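Home | Products | Research | Downloads | Support | Contact

Fluvitz Hand-Held Gripper: Demonstration Capture Without a Robot

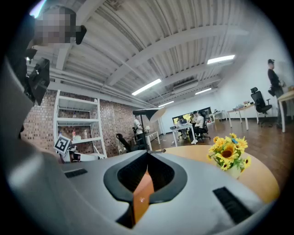 View past the gripper housing during office recording, with the printed marker on the finger and sunflowers on the table behind.

The Fluvitz is a hand-held gripper for recording manipulation demonstrations. An operator carries the tool to the place where the work is done, performs the task by hand, and the recording is later used to train a policy for a robot arm. It was developed by the Jayawardena group for its study of demonstration quality in ordinary rooms, and is now offered to other laboratories on the same terms as the group's own units.

Research background

The study asked whether a policy trained on demonstrations from working offices would transfer to a room it had not met in training. Earlier collections by the group had been made at a single bench under fixed lighting. Policies trained on them performed well at that bench and poorly elsewhere, and adding further recordings from the same position brought little improvement.

For the present work the group recorded 700 demonstrations of a single family of tasks: grasping a small object on a table top, lifting it and setting it down at a second position. Operators were asked to leave furniture and table contents as they found them, and colleagues in the room were asked to carry on with their work. The collection was planned by Rezaul Akanda and Ashraful Patwary, and recording was completed in October.

Principal result

Two policies were trained with identical settings. The first used 200 demonstrations from one room. The second used 200 drawn evenly from all the rooms visited. Each was then given 50 trials on a table in a room absent from both sets. The mixed-room policy completed 70 per cent of its trials. The single-room policy completed fewer than half as many, and most of its failures occurred before contact, when the fingers closed short of the object.

Vignesh Kamath, who carried out the evaluation, notes that the gap narrowed when the test table was cleared of everything but the object. The group takes this as evidence that background variety accounts for much of the gain. The effect of operator skill has not been separated out and is the subject of continuing work.

Finger tracking

A square-patterned fiducial marker is fixed to the finger. Jaw opening is estimated from the recorded view of the marker, so no encoder cable is needed between finger and body. Recordings in which the marker is lost for an extended period are flagged by the Zorken software and may be excluded before training. Strong glare on the marker remains the most common cause of a flagged recording, and users are advised to make a short test recording under the room lights before a session.

Supplied with each unit

Fluvitz gripper, assembled
Spare pair of fingers
Printed marker sheet
Zorken processing software, research licence
Calibration guide

Limitations

The tool is intended for objects that can be held comfortably in one hand. It does not measure grip force. Results reported on this page were obtained with one model of robot arm, the Flistley, and have not been repeated on other arms. Purchasers intending to record in shared rooms should obtain the agreement of those present and obscure faces before any material is released.

Ordering

Units are built to order for universities and research institutes. Enquiries concerning loans, replacement fingers and the evaluation protocol should be addressed to Mahfuz Biswas through the contact page.

Page updated Jan 25, 2026

Shares: 50 | Comments: 3

Kevin Mac Mathúna
Were the two policies trained for the same number of steps, or until each one levelled off? It would help to have this stated alongside the trial figures.

Vignesh Kamath
The same number of steps for both. We shall add this to the evaluation protocol.

L. Harte
Can the marker sheet be reprinted on an office printer? Ours has become badly scuffed.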